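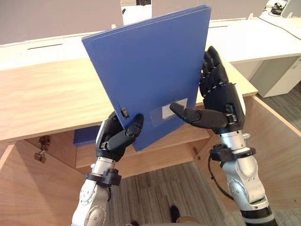
When does the Wistden town archive open its reading room to everyone? From April, five afternoons a week, and you won't need an appointment.

It's great news for anyone who has ever tried to trace a family, a farm or a front porch in this corner of the county. Until now the only way in was to write ahead and wait for a slot, and in the busy months the wait could run well past a month. Starting this spring you can walk through the side door on Keogh Street at 1 p.m., sign the book and ask for what you want to see.

The new reading room has 12 seats, good lamps and a long table at the back for maps. And what maps! The Stusenine Mill survey sheets will be out for the first time since they came back from repair, with every ditch, footbridge and henhouse along the river inked in by hand. A few of them are wider than a kitchen table, so the staff ask that you request those one at a time.

The biggest draw may well be the Zenden papers. The Zenden family ran the hardware store on the square for three generations and seem to have thrown away nothing at all – order books, seed lists, letters from unhappy customers, a whole run of window display plans from the 1930s. The collection came to the town as 289 folders, and all of them are now listed by year and subject. One early ledger records who bought paint and in what color, which means that owners of older houses on the north side have a fair chance of finding out what shade their place used to be (there was a lot of green).

School records up to 1950 are on the open list too, along with church picnic programs, fire company minutes and two shelves of the old weekly paper. The paper has gaps, especially in the war years, and the archive would love to hear from anyone with copies in the attic.

Reading is free. Copies cost a little, and you can take your own photos with a phone as long as the flash is off. Pencils only, please, and coats and bags go in the lockers by the door. Drinks stay in the hallway, where there's a bench and a surprisingly good view of the courthouse clock.

Opening week has some extras. A beginner's session on reading old handwriting will run every afternoon at 2 p.m., with photocopied letters to practice on, and the first 200 visitors will get a folded reprint of the town's earliest street plan. It's a lovely thing, with half the streets under names that have since been dropped. Kids are welcome at the handwriting sessions if they come with an adult.

The archive's basement store stays closed to the public, and items kept there need to be requested before 3 p.m. to be brought up the same day. Street parking is free after noon on Keogh Street, and the ramp entrance is around the corner, next to the post office.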